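Games Room > Tips > Cleaning and Care

Keeping your controllers, mouse and headset fresh between sessions

March, by the Usico Games Room team

If you play most evenings, your kit picks up a surprising amount of muck. Crisp dust, hand cream, the odd splash of squash – it all ends up in the gaps around the buttons. The good news is that a decent clean takes less time than a loading screen on my old laptop, and a pad that feels new again is a real treat to pick up!

Start with everything switched off and unplugged. Take the batteries out if yours has loose ones, and leave the lid off while you work. Wash your own hands too, or you'll be putting the grease straight back on.

Controllers

Run a dry wooden toothpick along the seam where the two halves of the shell meet. Go slowly and keep the point flat to the plastic, and you'll lift out a long grey string of gunk that is horribly satisfying. Do the same round the triggers. For the sticks, tilt each one right over and work a dry cotton bud round the collar, then tilt it the other way and go again.

My everyday pad is a Visser with 636 hours on it in one racing game alone, and the left stick had started to feel gritty on slow corners. Two cotton buds later it was lovely and smooth. If yours still drifts after a clean, look for the dead zone slider in the game's settings and nudge it up a notch at a time. I ended up on 3 and haven't touched it since.

Mouse and mat

Turn the mouse over and look at the feet. They collect a rim of fluff that drags on the mat, and a fingernail will usually shift it. Blow across the sensor and leave it at that, no poking. I play at 2,000 DPI and can feel even a small crumb under there.

Cloth mats can go in a washing-up bowl of lukewarm water with a small squirt of washing-up liquid. Rub with your palm, rinse until the water runs clear, roll it in a towel to squeeze out the worst and dry it flat. Please don't put it on a radiator, the rubber curls up and never quite forgives you. Mine is a big Betex one and it needs a full night and most of the next day.

Headset

Pull the ear pads off if they're the sort that come off (check the maker's page first, some are glued). Wipe fake leather with a barely damp cloth, then a dry one. Fabric pads do well with a sticky lint roller.

Cloths

Old cotton T-shirts are brilliant for all of this. Cut them into squares the size of your hand, and snip off any thick seams and hems before you use them on glossy plastic or a screen.
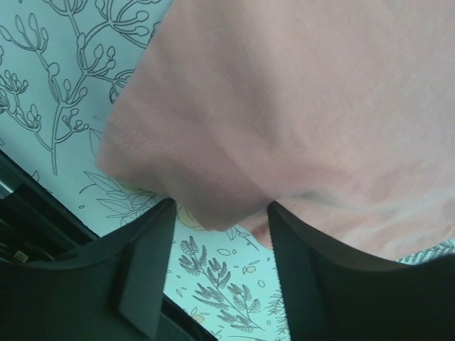
Keep a few squares just for screens and wash them without fabric softener, which leaves smears. The rest can live in a jar by the desk. I have far too many, because the shirts from the Stokau LAN weekends shrink after one wash and I can't bear to bin them.

Last of all, the keyboard. Tip it upside down over the bin, give the back a few firm pats and be ready for a shock – then brush between the keys with a clean, dry paintbrush, working from the top row down. I do mine every 50 matches or so, usually while a patch is downloading.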